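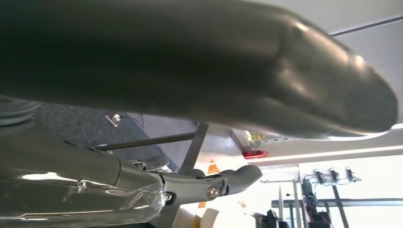

Results from the May track series have been rechecked, and the corrected tables replace the ones sent out with the last issue. The fault was in the timing of the 3,000 meters, where the second heat was started from the hand clock after the start sensor failed to trigger. A sensor of this type is held together by small parts, and a round screw head in the middle of a joint plate, like the one in the picture, is the sort of thing that should be checked with a driver before each meet. On the start sensor the equivalent screw had backed out far enough to break the contact. It has been replaced, and the check is now on the setup sheet.

Of the 214 finishes recorded across the series, 27 were affected. All of them are from the second heat on the final evening. Hand times have been rounded up to the next tenth and marked with an h in the tables. They count for season standings. They do not count for club records or for seeding at the fall meet, where an electronic time is required.

Two placings change as a result. Shufen Hou moves from fourth to third in the women's standings. Danjuma Lawal and Enda Buckley, previously listed as tied for sixth in the men's, are now separated on their second-best times, with Lawal ahead. The finish order within the heat itself was read from the line judges' cards and is not in question.

Kevin Geraghty has asked whether his time in that heat can stand as a record for his age group. It cannot, for the reason given above. The existing mark remains in the book. A record attempt can be entered at any later meet with electronic timing, provided the referee is told before the start.

For the fall meet the start sensor will be run alongside a backup on a separate cable. Both signals go to the same clock, and the operator will log any gap between them larger than two hundredths of a second. If neither triggers, the race will be recalled within the first 100 meters. Athletes should listen for a second gun and stop when they hear it. Heats will be capped at 2 rows on the curved line, and late entries will go into the slowest heat regardless of seed time.

Queries about individual times should go to Ailbhe Brophy, with the bib number, the heat and the lane or hip number. Watch data will be read but will not be used to change a result. The tables are final as of 2021-07-27.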